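7.4 Drawer jams in the Brivitz kitchen simulation

Error 2255 means the arm has met more resistance than the drawer model allows. Do not clear it while a gripper is near the drawer.

1. Press Hold and wait for the joint load to drop below 87.
2. Check all three views. 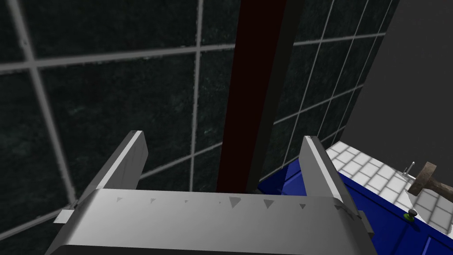
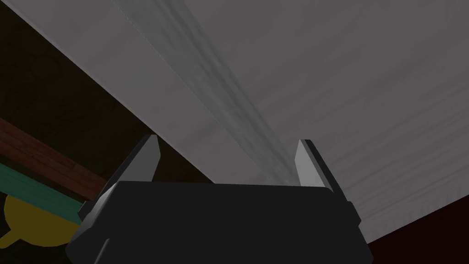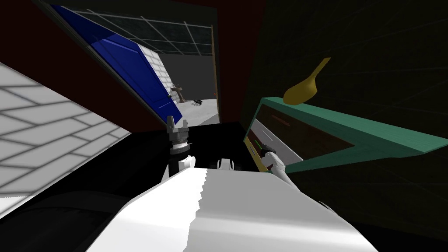
Plultlow writes that on her set-up the load stuck at 176 until she opened the gripper by hand from the jog panel, and only then would step 3 work.

3. Open the gripper, then back the arm off slowly.
4. Clear the error and run the homing routine.

Note: the log keeps the last 3000 steps – save it before homing.

Caution: never send a motion file to a real arm if it has raised 2255 in simulation.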